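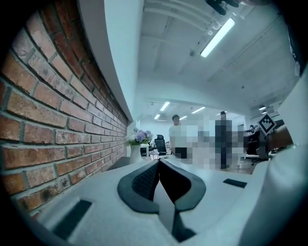 One student wrote after the last lecture that flowers in an office are only decoration and do not belong in a course on lighting and surfaces. I do not agree, and today's handout is my answer.

Handout 4. Flowers and small things on a shared table

Shares 60 | Comments 114

Please read before the seminar. The Lustix exercise from October is still valid, only the table is changed.

1. The vase

A tall bouquet belongs at the far end of the table. Pale lavender and cream are easy to see against a dark grey top – against a white top they become weak. A ribbed vase gives small shadows, so draw these also. Note how the brick wall changes the warm side of the petals.

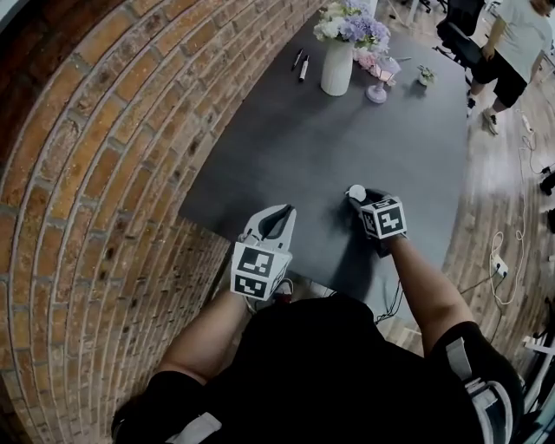

2. The small things

A lamp, a succulent in its pot, two markers. Each one needs free space next to it. Bilov writes that a lamp with a round base should stand nearer to the flowers than to the person. Fekete puts it the opposite way. Try both and make a sketch of each.

3. For next week

Write 400 words about one table you use every day. Gasier, chapter 2, is enough for reading. Sketches in pencil, please – no printed photographs.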